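Category: Religion and Public Life / Course Handouts

Handout 5: May an employer forbid a religious sign?
By Gudrun Heitmann, June

Please read this before the seminar. We continue with religion at the workplace, and we leave the question of prayer in schools for later.

Last time we looked at the case of the Forkside clinic. The nurse wore a small cross on a chain, and the dress rules of the clinic allowed no necklace of any kind. The clinic said the rule was the same for all staff. The nurse said that a rule can be the same for all and still weigh more on one person. Both sentences can be true, and this is the difficulty of the whole subject.

We must keep two things separate. The first is belief itself, which the law in most countries protects fully. The second is showing the belief, by clothing, food, holidays or speech. This can be limited, but the employer has to name a reason, and the limit should not go further than the reason.

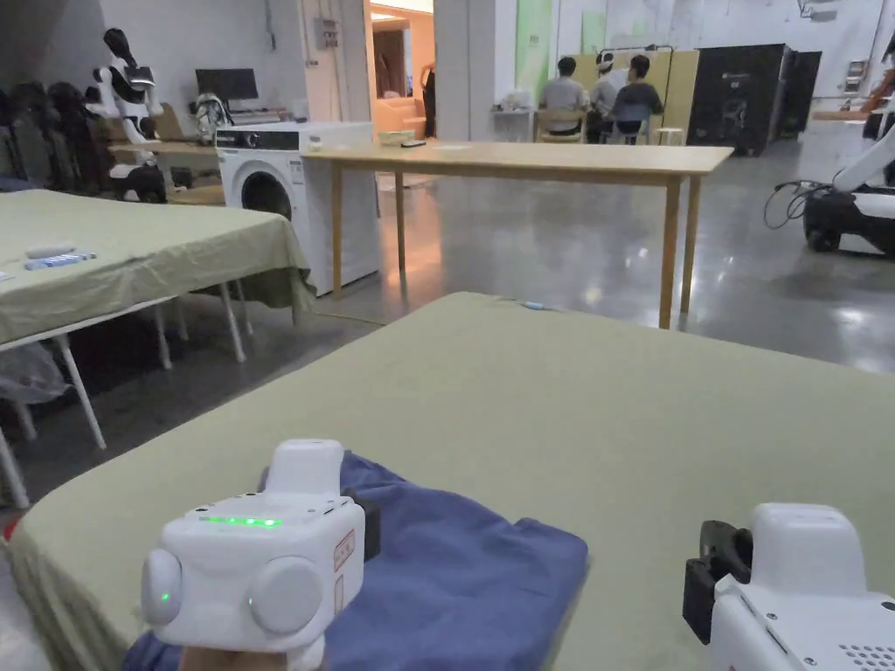 Yurchenko objects to this division in her reply to my first draft. For many believers, she writes, there is no inner faith which stays complete when the outer practice is taken away, and the division comes from one Christian tradition only. I find the objection strong. I keep the division because the courts use it, but please have her point in mind when you read the judgments.

Now the second case, Dakeo. A driver asked for free hours on his day of rest. The firm offered him a change of shift with colleagues, if he arranged it himself. Was this enough? In the reader, page 462, you find the arguments of both sides. Note that the firm never questioned that he was sincere.

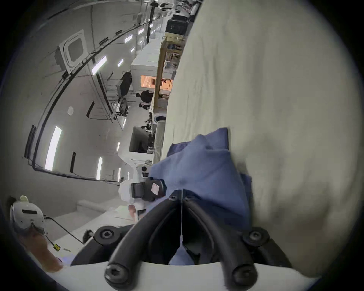 The sincerity of the driver does not decide the case, however. The tribunal also asked how much the change would cost the firm and who among the colleagues would carry it. Fandon calls this "the third person at the table", and his chapter is worth your time.

To prepare:
- Write one paragraph on whether the Forkside rule was neutral.
- Find one point where Yurchenko and Fandon agree.

Texts are on the reserve shelf under 3374.

Contact: Department Office, ext. 3724 | Back to top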